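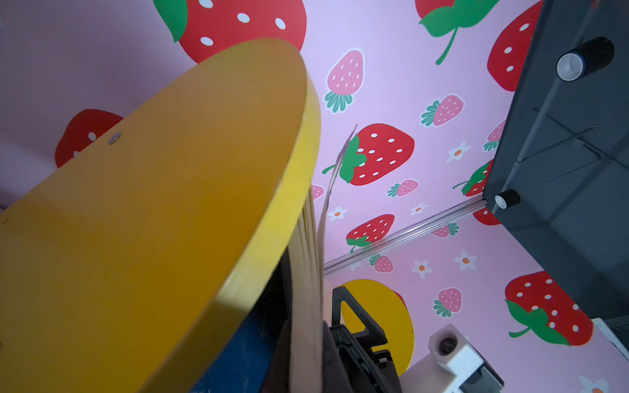
Warum ist Gelb eigentlich gelb?

Hallo, ich bin Hinata Sekiguchi, und ich habe eine Lieblingsfarbe, seit ich denken kann: Gelb! Zitronengelb, Senfgelb, Dottergelb, Quietscheentengelb, ich mag sie alle. Als Kind habe ich meine gelben Stifte immer zuerst leer gemalt und musste dann grüne Sonnen malen. Heute erzähle ich euch, woher diese Farbe kommt und warum man Senfgelb und Zitronengelb so gut auseinanderhalten kann, obwohl beides doch einfach Gelb heißt.

Licht ist ein Gemisch

Fangen wir mit der Sonne an. Ihr Licht sieht für uns ziemlich weiß aus, aber darin stecken ganz viele Farben durcheinander. Das merkt ihr, wenn es regnet und gleichzeitig die Sonne scheint. Die Regentropfen fächern das Licht auf, und schon steht ein Regenbogen am Himmel. Gelb wohnt darin zwischen Orange und Grün.

Wenn Licht auf einen Gegenstand fällt, verschluckt der Gegenstand einen Teil davon. Den Rest wirft er zurück, und der landet in eurem Auge. Eine Zitrone verschluckt vor allem das blaue Licht. Übrig bleiben Rot, Orange, Gelb und Grün, und diese Mischung sieht für uns gelb aus. Ja, wirklich, auch das rote und das grüne Licht helfen mit!

Und im Dunkeln? Da gibt es kein Licht, das die Zitrone zurückwerfen könnte. Dann seht ihr auch kein Gelb. (Sauer ist sie trotzdem.)

Was im Auge passiert

Ganz hinten in eurem Auge liegt die Netzhaut. Dort sitzen winzige Zellen, die wegen ihrer Form Zapfen heißen. Die meisten Menschen haben drei Sorten davon. Eine reagiert besonders gut auf blaues Licht, eine auf grünes und eine auf den rötlichen Bereich. Einen eigenen Zapfen für Gelb gibt es nicht. Das fand ich als Kind richtig ungerecht.

Euer Gehirn hilft sich so: Melden sich die Rot-Zapfen und die Grün-Zapfen beide kräftig und die Blau-Zapfen kaum, dann sagt es »Aha, Gelb!« Genau das nutzt auch ein Fernseher aus. Auf den meisten Bildschirmen leuchten nur rote, grüne und blaue Pünktchen. Für eine gelbe Banane gehen die roten und die grünen an — und ihr seht Gelb, wo gar kein gelbes Licht ist.

Manche Menschen sehen Farben anders, weil eine Zapfensorte fehlt oder ein bisschen anders arbeitet. Mein Onkel zum Beispiel verwechselt Rot und Grün. Gelb und Blau kann er dagegen prima unterscheiden, und deshalb spielt er bei Brettspielen immer mit den gelben Figuren. Ich leider auch, das gibt jedes Mal Streit.

Gelb aus der Erde, Gelb aus dem Topf

Jetzt zur Farbe, die man anfassen kann. Wer malen will, braucht Farbpulver, und das nennt man Pigment. Eines der ältesten Pigmente ist Ocker. Das ist Erde, in der Eisen steckt, und zwar in einer ähnlichen Form wie im Rost. Schon in der Steinzeit haben Menschen damit Höhlenwände bemalt. Erhitzt man gelben Ocker stark, wird er rot. Man bekommt also zwei Farben aus einem Haufen Erde!

In meiner Heimatstadt Drornimwood gab es früher eine kleine Farbmühle, die hieß Grarico. Sie wurde 1903 gebaut, und meine Urgroßmutter hat dort gearbeitet. Sie erzählte, dass man den Leuten aus der Mühle abends ansehen konnte, welche Farbe gerade dran war. An Ockertagen waren ihre Augenbrauen gelb, und die Katze vom Nachbarn auch.

Stoffe kann man ebenfalls gelb färben, zum Beispiel mit Zwiebelschalen, mit Kurkuma oder mit Safran. Safran kommt aus einer lila Krokusblüte, von der man nur die feinen roten Fädchen pflückt. Jede Blüte hat bloß drei davon, darum ist Safran so teuer.

Warum Senf anders aussieht als Zitrone

Zitronengelb ist hell und hat einen winzigen Stich ins Grüne. Senfgelb ist dunkler, wärmer und ein bisschen bräunlich. Dasselbe Gelb kann aber auch einmal so und einmal so wirken, je nachdem, wie das Licht darauf fällt. Eine gelbe Wand im Schatten sieht eher nach Senf aus, in der Mittagssonne strahlt sie dann wie eine Zitrone. Achtet mal darauf, am besten morgens um 9 und noch einmal mittags.

Zum Ausprobieren: der Zwiebeltopf

Ihr braucht einen Erwachsenen, einen alten Topf, 20 Gramm trockene braune Zwiebelschalen, 400 Milliliter Wasser und ein Stück weiße Wolle.

Kocht die Schalen eine halbe Stunde lang im Wasser. Lasst den Sud abkühlen, gießt ihn durch ein Sieb und legt die nasse Wolle hinein. Jetzt müsst ihr warten, am besten über Nacht. Am nächsten Tag spült ihr die Wolle mit kaltem Wasser aus und hängt sie auf. Bei mir ist sie beim ersten Mal goldgelb geworden, beim zweiten Mal eher orange, und einmal hatte ich die Farbe von altem Tee. Zieht eine Schürze an, die Flecken gehen schlecht raus!

Aus meiner goldgelben Wolle ist übrigens eine Mütze geworden. Die trage ich jeden Februar, wenn draußen alles grau ist.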